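Feltlow Robotics Club: Two-Arm Handling Project

Gallery page, updated 2 January 2019

The bimanual group started in November with five students and one task: handle a hinged tool case with two arms, including the lid. Omolara Olaniyan wrote the task definition. Ashwin Kaimal and Asabe Nwankwo handle arm control, and Nkechi Ekwueme keeps the trial log. Babatunde Olatunji supervises. The software is divided into two packages. Umard plans the arm paths, and Olero runs the gripper commands and timing.

Every trial is logged with a start pose, a grip point for each arm and a result code. Joint speed is capped at 20 percent of maximum for student sessions. A trial stops at 70 seconds if no result has been entered.

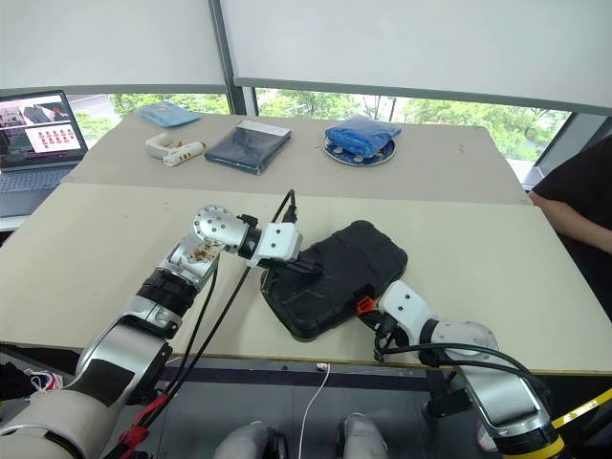

Grip points are stored relative to the case and not to the table, so a change in case angle does not require a new entry. The first version of Olero used table coordinates and had to be rewritten. Diagonal holds are the harder group in the task definition, and the closed case is held that way between the two grippers, one at the upper left edge and the other near the orange tab at the lower right. In this pose the planner has to solve for both wrists together. Solving the left arm first gave paths that the right arm could not match, and Ashwin removed that option from Umard.

The lid trials use a separate log sheet. Both grippers must report position before either one moves, and the maximum permitted lag between them is 85 milliseconds. The contents of the case stay the same for a whole series. Nkechi checks them against the sheet at the start and enters any change as a new series.

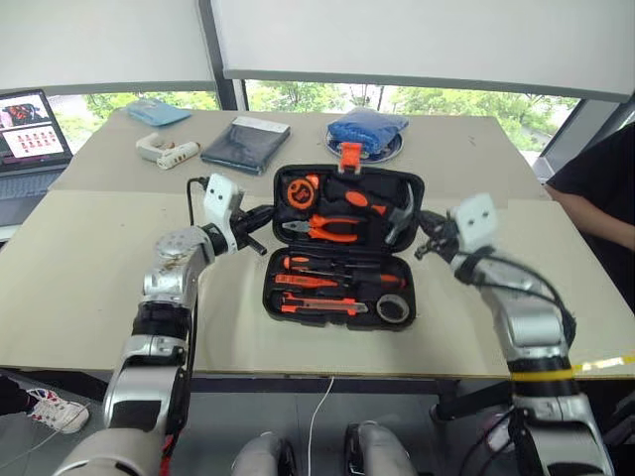 Case open, grippers at the left and right sides of the lid. Hammer, pliers and tape measure in the lid half.

Result codes and the current grip table are in the Aliyu folder on the club drive. Members who need write access should ask Asabe. The next task definition covers closing the lid and is still in draft.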